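6. Fitting the Fastis gripper and checking the pad

Before you start, clear the mat, switch the Leleo controller off at the wall and put the kettle on. The arm takes 18 seconds to power down and won't be hurried.

1. Line up the finger pad with the bracket plate.
2. Start all three screws by hand, then tighten the largest first. Snug is plenty – the plate is metal, your wrist isn't.
3. Route the gripper cable with enough slack for a full turn of the wrist.
4. Power up and run Program 8 (Can and Cup). Keep your own hands off the mat.
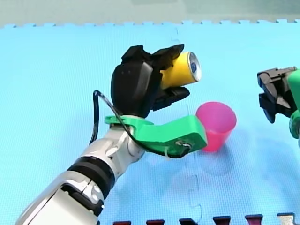
Bracket screws and pad, close up:

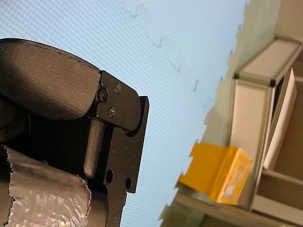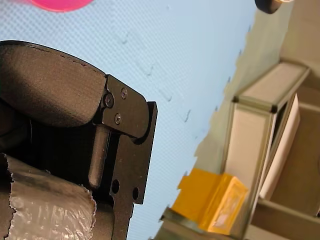

Kadlec, writing in from the Zostville workshop, reckons step 2 is back to front: start with the smallest screw, he says, and the pad seats itself without any swearing. He's had no slippage in 4000 cycles doing it his way.

Note: Either order is covered by warranty. Swearing isn't.

CAUTION: Do not oil the pad. It grips by friction, and an oiled one will drop the can at the worst possible moment.

5. If the pad squeaks, back each screw off a quarter turn and repeat from step 2.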